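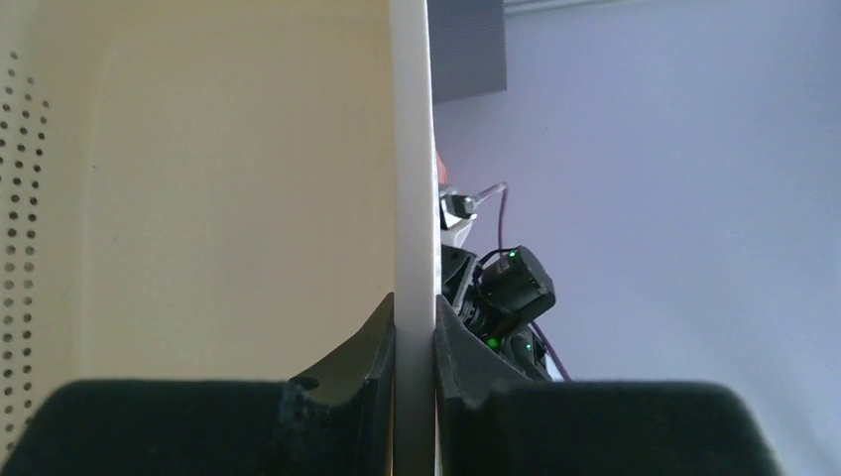 Do holes in the side of a plastic basket keep the things inside it fresher?
Very little, as far as our records show; how full the basket is and how often it gets emptied seem to matter a good deal more.

Figure 4. Cream-colored plastic with a perforated wall. The small round holes are set in staggered rows and the inner surface is broad and smooth. A thick, slightly glossy white rim runs alongside.

4.3 Perforated walls and the claim of "breathing" storage

The household storage literature repeats one piece of advice so often that it has stopped being treated as a claim. Worn clothes, towels, root vegetables and children's bath toys should all go in a basket with holes, we are told, so that air can get to them. Garside, who wrote the first draft of this section, traced the advice through the home guides in our reading list and found no measurement behind it. The guides cite each other, or they cite the people who sell baskets. We don't think this makes the advice wrong. We do think it should be tested like anything else.

The survey part of the study covered 374 households in Hornent and Kornley. Between them they listed 807 plastic baskets, bins and tubs in regular use, and for each one we asked what it held, where it stood, and whether the wall was solid or perforated. We also asked why it had been bought. Airflow came up often as a reason when the interviewer mentioned holes first. When the interviewer didn't, people talked about price, color, and whether the thing fit beside the washer or under the sink. This difference should worry anyone who has relied on earlier surveys, ours included. A person who is asked whether ventilation matters will tend to say that it does.

The type of wall shown in Figure 4 is worth looking at with the sales language set aside. Small round holes in staggered rows make a tidy pattern, and a pattern sells. Whether the same holes do much for a pile of damp towels depends on things the pattern can't tell us: how thick the pile is, whether the basket stands against a wall, and whether the contents sit flat against the openings. A towel pressed to the inside of a perforated wall covers the holes. Several people in the study pointed this out to us before we had thought to ask.

Diary households

A smaller group of 28 households kept a diary for 30 days. Each was given one solid-walled basket and one perforated basket of similar size, and was asked to use both for the same kind of load. They wrote down when things went in, when they came out, and whether there was a smell on emptying, scored from none to strong. Kandasamy read every diary and coded the entries without knowing which basket was which.

We had expected to see a clear gap in favor of the perforated basket. The gap was small, and it nearly went away once we separated the full baskets from the half-empty ones. Baskets emptied every day or two scored low for smell whatever the wall was like. Baskets left until they overflowed scored high, again whatever the wall was like. The one setting where the holes may have helped was a loosely filled basket standing well clear of the wall, and we have too few of those entries to say so with any confidence.

Two weak points need to be stated. Smell was judged by the same person who had filled the basket, and that person could of course see the holes. If they already believed that holes help, the belief may have found its way into the score. We asked a second adult in the home to score as well, but the second scores are patchy and in some homes stop after the first week. The other weak point is the season. The diaries were kept in June, when many windows were open, and a closed-up house in winter could give a different answer.

What the rim does

An unplanned finding concerned the rim. Diary keepers wrote far more about the top edge of their baskets than about the walls. A thick rim was easier to grab with one hand and a thin one dug into the fingers on the stairs. A few households lifted their baskets by the perforated part of the wall and disliked it. None of this appears in the guides we read, which spend their paragraphs on air.

We are cautious here too. Remarks in a diary are what people felt like writing down, and a sore hand is easier to notice than a slow change in how a towel smells. Still, if a basket is picked up several times a week, the part that gets held deserves at least a question in the next survey. The Hou checklist for home storage, which we used as our starting point, has four items on the wall and none on the edge.

Cleaning

Holes collect lint. This complaint came from households that used perforated baskets for clothes, and it was one of the few points on which the survey answers and the diaries agreed. Smooth inner surfaces were wiped down quickly. Perforated areas were brushed, rinsed in the tub, or, most often, left alone. One diary has the entry "holes furry again" on two separate pages. If lint builds up, whatever air the openings let through at the start will be reduced, so a test on a new basket tells us little about one that has been in use for years. The Clinico trial, the only bench test we could find, used new baskets throughout and does not mention lint.

For these reasons we leave wall type out of the main model in Section 5 and report it separately in the appendix. Readers who feel that the holes must be doing something may be right. Our data do not show how much, and the sources usually quoted in their favor do not either. A fair test would need older baskets, a winter round, and smell scores from someone who has not seen what the laundry came out of.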